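# Writing House Rules for Home Recording: What We Asked For, What We Got, What We Changed

Student project report, Human-Robot Systems course
Group members: Reet Lill, Cengiz Akyol, Gunārs Juška
Supervisor: Indrek Rätsep

## 1. Where this started

Our original proposal was to teach a robot arm to do chores. Our supervisor read it, was quiet for a while, and asked which rules we planned to follow when filming people doing the chores first. We did not have rules. We had a shared folder called Rarero and a lot of confidence.

So the project became the rules. Over the term we wrote a recording and labeling standard for first-person video of household tasks, tried it out on our own recordings, and rewrote the parts that broke. The robot is now called "future work," and it will be very good when it arrives.

The final version of the standard is called Dekard, after a password one of us kept forgetting. It has 9 rules. The first draft had many more, and we discuss the funeral of several of them below.

## 2. What we read first

We read general guidance on collaborative robots, on privacy in research, and on risk assessment for machines that work near people. Most of it assumes a workplace. There is a floor with markings, a person in charge, and a locked cabinet with the paperwork in it. A home has none of this, and the person in charge is usually whoever paid the rent most recently.

Three ideas carried over well:

- Decide what the task is before recording it, and write down where it starts and ends.
- Treat the space as part of the task. A valve by a wall and a valve on an open bench are different jobs for an arm, even if the valve is the same.
- Keep a record of every change to the rules and who asked for it.

One idea carried over badly, and that was the "trained operator." In a home the operator has been turning taps since early childhood and does not wish to be trained.

## 3. How we recorded

Each person recorded in their own home or in the home of somebody who had signed our consent form. Custódio Salgado, who took this course last year, lent us his apartment and his patience, and we returned one of them in good condition.

We ended up with 642 clips. Of those, 79 failed our own standard, mostly under rules we had written ourselves and were very proud of at the time. Clips were checked by a person other than the one who recorded them. That sounds strict. In practice it meant sending a message that said "why is your thumb doing that" and waiting.

We picked chores where one part of the house has to be operated in order to get something else: opening a cupboard, running water, switching a lamp, drawing a curtain. Water tasks turned out to be our best test of the rules, and they take up most of this report. Bathrooms are small, shiny, full of things at odd heights, and contain at least one control whose purpose has to be discovered by experiment.

## 4. The rules that survived

**Rule 1. One task per clip, named with a verb.** "Bathroom" is a place. "Turn valve to fill bucket" is a task. We rejected clips titled "misc," "misc 2," and "the good one."

**Rule 2. Both hands stay in view for the contact.** People have a habit of looking where they are going next, and the camera goes with them. If the hand meets the object out of view, the clip is a nice tour of a wall.

**Rule 3. Label both hands, including the lazy one.** This caused our longest argument, so it gets its own section.

**Rule 4. The result of the action has to be in view too.** If you turn on water, we want to see water. Our first draft only asked for the control, and we got a fine collection of handles being turned for reasons unknown.

**Rule 5. Shiny and clear surfaces get a tag.** Glass, chrome, polished stone, gloss cabinet fronts. Depth sensors have opinions about these, and whoever uses the data later should be warned. The tag also tells the checker to look for faces in reflections.

**Rule 6. Leave the room as it is, except for private things.** Move medicine, mail and anything with a name on it. Leave the rest. Our early clips were recorded in homes so tidy that no robot trained on them would survive an encounter with a used tissue.

**Rule 7. Clothing and jewelry stay on if they would normally be on.** Sleeves and bracelets change how a hand looks to a detector. We had a rule for bare forearms in draft one. It was dropped when we noticed that homes are often cold and people are often dressed.

**Rule 8. No forcing.** If a control is stiff, stop, and write that down. A clip of somebody defeating a valve is a clip that teaches an arm to defeat valves.

**Rule 9. Say what you don't know.** If the checker can't tell which way a handle moved, the label is "unclear." An "unclear" is worth more to us than a confident guess, and it is much easier to type.

## 5. Rule 3, or the argument about the left hand

Draft one said: "Label the active hand." Cengiz held that this was enough. An arm that turns a valve needs to know what the turning hand does, and the other hand is just attending. Reet held that the other hand is very often working, and that we had only decided it was idle by not looking at it.

We settled this by going through the water clips together with one question for each: what is the second hand touching?

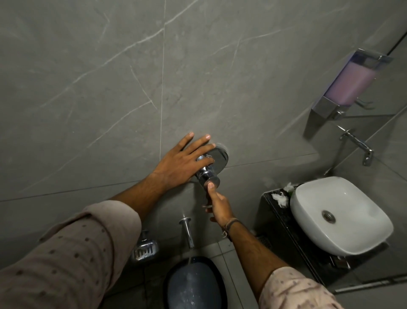 *Figure 1. Diverter valve task, water running into a bucket. Right hand on the underside of the handle, left hand flat on the wall over the valve.*

Under draft one, the label for this moment would have been "right hand turns valve." True, and it leaves out half of the hands. The left one is spread against the tile, right over the chrome plate. Whether it is bracing, balancing or simply keeping the person company, we can't say from the clip, and under Rule 9 we don't. But it is in contact with the wall, and contact is something we can label without reading anyone's mind.

It matters for safety as well. A robot that works beside a person, or takes over from one, needs to expect hands in places where the task description doesn't mention them. If our labels said there was one hand at the valve, a planner would be entitled to believe it.

The new wording is: "For each hand, record what it touches. Record why only if the clip shows why." Cengiz accepted this on the condition that the word "lazy" stay in the rule title. It has stayed.

The same figure is our stock example for several other rules. The stream and the bucket satisfy Rule 4. The glass partition, the glossy black cabinet and all that chrome earn the Rule 5 tag. The crumpled tissues by the basin are Rule 6 in its natural habitat, and the printed sleeves and thread bracelet cover Rule 7. We have used it in so many slides that Gunārs has started greeting it.

## 6. Rules that did not survive

**The even lighting rule.** It required the same brightness in every room. It lasted until the first person opened a refrigerator.

**The silence rule.** We asked people not to talk, to protect privacy. They hummed. We now strip the audio, which should have been the plan from the start.

**The neutral background rule.** We're still not sure what we meant.

**The three-take rule.** Each task was to be recorded three times. By the third take people were performing the chore like actors in a safety film, with large, noble movements. Single takes looked more like housework. We allow repeats now but they have to be marked.

## 7. Checking the checkers

We wanted to know if two people reading Dekard would produce the same labels. Gunārs wrote a small script named Filter, which compares two sets of labels and lists where they differ. Across both passes it compared almost 3,000 labels.

The disagreements were less dramatic than we'd hoped for the presentation. Most were about when a task starts. One checker began at first contact, the other when the hand began to reach. Both had read the rule and both thought it was on their side. We added two sentences and a sketch:

> The task starts when a hand first touches the object to be operated. Reaching is recorded separately, as "approach."

The second largest group was names. "Tap," "faucet," "spout" and "the water thing" all appeared for the same object. We wrote a word list and made the water thing illegal.

## 8. What we would still fix

- Consent is asked once, before recording. Our supervisor thinks people should be asked again after they've watched their clips. He's right and we ran out of term.
- Rule 8 relies on the person's own idea of "stiff." A number would be better. We own no instrument that gives one.
- All our homes have fairly modern fittings. The standard hasn't met an old building yet – we expect the old building to win.
- Rule 5 tags a surface as shiny or not. Something in between is needed for satin metal, which caused two long message threads and one brief silence.

## 9. Handing over

Next year's group gets the rules, the word list, Filter and the rejected clips. Please keep the rejected clips. They're stored in the folder Tamošiūnaitė, apart from the accepted ones, with the failed rule noted for each. The change log is in the top folder; put your name next to anything you change, including commas. Cengiz will know.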